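6月　Rhys Pirihi、Xiaoqing Cao
読了時間 4分

3.2 対象者と募集手順

本研究では、職域における男性向け健康相談の利用要因を検討するため、Lanberg地区の製造業および運輸業の事業所に勤務する40歳以上の男性を対象に、自記式質問紙調査を実施した。配布数は788、有効回答数は327であった。性別または年齢の記載を欠く票、および主要項目の半数以上が無回答の票は解析から除外した。募集はOlivares健康支援財団を通じて行い、事業所の管理職には個人の回答内容を開示しないことを文書で通知した。

3.3 測定項目

主要評価項目は、過去1年間における相談窓口の利用の有無とした。説明変数には、年齢、勤務形態、同居者の有無、かかりつけ医の有無、抑うつ症状の自己評価、および受診をためらう傾向を測る尺度(4項目、5件法)を用いた。食習慣については、朝食の欠食頻度と、勤務日に自宅で夕食をとる回数を尋ねた。食器の種類や一食の量は尋ねていない。交替勤務者では食事時刻の変動が大きく、通常の頻度区分では回答が困難との指摘が予備調査で得られたため、直近2週間の実回数を記入する形式に改めた。

3.4 解析方法

利用の有無を目的変数とするロジスティック回帰分析を行い、事業所を変量効果として投入した。欠測値には多重代入法を適用した。Detura方式の面接を併用した184名については、質問紙のみの群と分けた感度分析を追加した。有意水準は両側5%とした。

3.5 倫理的配慮

調査票の冒頭に研究目的と任意性を記載し、提出をもって同意とみなした。抑うつ症状の得点が基準を超えた回答者のうち、連絡を希望した者には、Hekovent診療所の相談窓口を案内した。

図2　卓上の食器とトレー
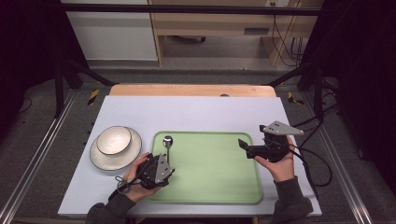

なお、案内後の受診状況は本解析に含めず、追跡調査の結果と併せて別稿で報告する。追跡では同一の尺度を用いるが、勤務形態の区分は夜勤専従を独立させる形に変更する。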